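Speaker notes – "Lost, Found, Lost Again: Doubts About the Rediscovery Story"
Stuken Microcinema online series, February 6, 2021

(Wait for the chat to settle. Remind them to mute.)

Thanks for giving up a Saturday for a talk with no clips in the first half. There are clips in the second half. Two of them are silent, so if you hear nothing, don't write in.

I want to talk about the word "lost." Programmers love it. I've used it in my own notes and it sold tickets. But when I went back through 32 festival catalogs looking at how underground films get called lost, I came away doubting most of the claims.

Start with Venter, the 16mm short that went around last year as a lost masterpiece. It was listed in a rental co-op catalog the whole time. Anyone with $40 and a projector could have booked it. What the blurb meant was that the person writing it hadn't heard of it.

(Pause. Someone will object in the chat. Let them.)

Yes, a film can be in a catalog and still be out of reach. I'll grant that. A print too shrunken to run is no use to an audience. But then say the print is damaged. "Lost" makes the programmer a hero and leaves the co-op out of the story.

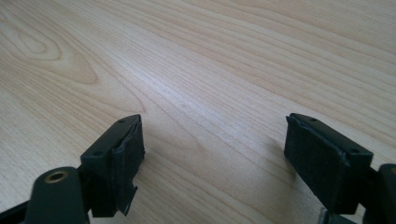
Second case, Zidlow. This one bothers me more. The restoration notes say the film was rebuilt from "the only surviving elements." I wrote and asked which elements. I got a nice reply that didn't answer the question. The running time has gone up since the first screening, and the notes don't say where the added footage came from. Maybe there's a good reason. I'd like to read it before I call the new version the filmmaker's cut.

Ask the room: who here has seen the older version? Don't argue with anyone's memory of it, mine is bad too.

Attendance. The press sheet for Zidlow says 300 people saw the premiere. The hall's own seating plan shows 171 seats. Could have been two shows. Could have been people on the floor. The bigger number gets copied from one article to the next, and I haven't found a writer who checked.

(Skip this next part if we're past the half hour.)

Flurkum is the counterexample, and I should be fair to it. It really did drop out of sight, the paperwork is posted, and you can follow the reels from one closet to another. The dates are dull and they match. The film itself is pretty minor, in my view – a lot of scratched leader and one good joke – and I wonder if that's why the write-up stayed modest.

Clips now. Flurkum first, then the opening of Venter. I asked for Zidlow in January and was told it wasn't available for online use.

After the clips: questions. If somebody asks for my top ten lost films, send them to the co-op catalog.

Last thing before sign-off – the reading list goes out by email on Monday, with scans of the seating plan and the press sheet.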